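Home | Workshop News | Open Nights | Members | Archive

Laundry Robot Moves On to Long Sleeves

Fri 5 December
By Adelmo Piras

The two-armed robot that members have been building in the back half of the Monti workshop since July can now pick up a dish towel, carry it to a basket and let go of it without help. The group is calling the machine Stidach. The next job is clothing, and that has turned out to be a good deal harder.

Mirko Bortolotti, who leads the build, put in the current control software last month. Before that, each arm ran on its own program and the two had no way of knowing where the other one was. They now share a single controller and one set of position readings. The group logged 371 towel pickups on the new setup before starting on shirts and sweatshirts. 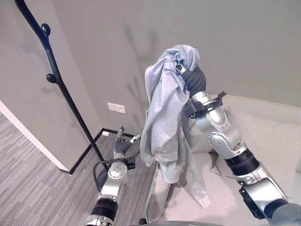
Clothing is difficult because it has no fixed shape once it is off a hanger. A towel is a rectangle, and after a corner is found the other corners can be worked out. A top can land any way at all, with a sleeve under the body or the neck folded inside. The group has settled on lifting first and sorting out the shape afterward. One gripper pinches the cloth wherever it can and raises it, and gravity does part of the work. With the light blue top held up by the right arm, most of the fabric falls in long folds and a sleeve drops clear at the side, cuff and all. That cuff is what the left gripper should go for next, and the software for finding it is the part still being written.

Bortolotti would like the second grasp to take no longer than 30 seconds. At present the search often has to be started over by hand. Shadows on the wall are one source of trouble, as the software sometimes reads them as part of the garment. A depth cutoff has helped, and members are also testing softer lamps.

Cable routing is on the list as well. The plan is to fit clips along both arms over the holidays and leave enough slack at the wrists for a full turn. Anyone with spare spiral wrap is asked to drop it in the parts bin marked Uken.

The group meets on open nights and has room for 4 more people. Experience with Python is useful but not required, and there is plenty of bracket and wiring work. Old clothes in adult sizes are also wanted, especially knits and anything with long sleeves. Please wash them first.

Recent items
- Flistance Sensor Kits Back in Stock
- Lathe Closed for Belt Replacement
- Notes From the Soldering Class
- Changes to Storage Shelf Rules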